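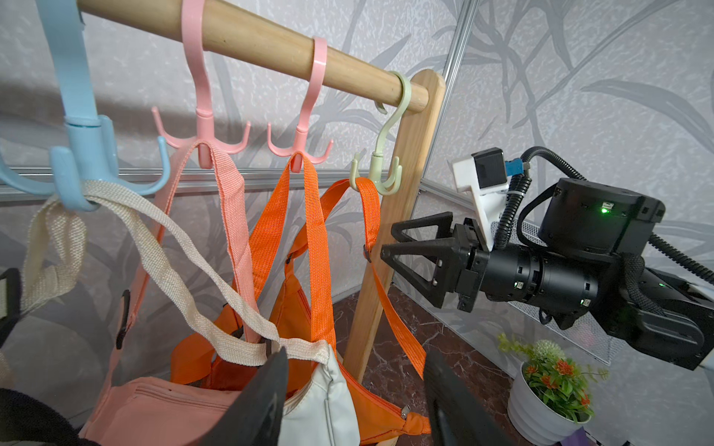
## Open day at the Kingi bag works, Ploven

Kingi opens its works to the public twice a year, and the June date suited us. The site is on the far side of the river from Ploven station, past the old Sarnus dye house. Entry was free but you had to book a slot. Ours was at 2.

The tour starts in the cutting room. Cloth comes in on rolls and is laid out in layers, then cut to card patterns that hang along the back wall. One of them, pattern 2541, is a shoulder bag they have made since the firm started. It was loud in there and we missed part of the talk.

Upstairs is sewing, with 9 machines in a row by the windows. Straps are stitched at one end and fitted at the other. We were allowed to try a strap seam on scrap canvas — harder than it looks, and mine wandered badly.

The shop is on the ground floor. Coloured bags hang by their straps from hooks on a wooden rail, orange and salmon pink among them. Seconds are kept in a separate room and cost 6 pounds each.

Tea was in the yard. The bus back to Trirnora goes from the main gate, and the last one leaves before the shop shuts.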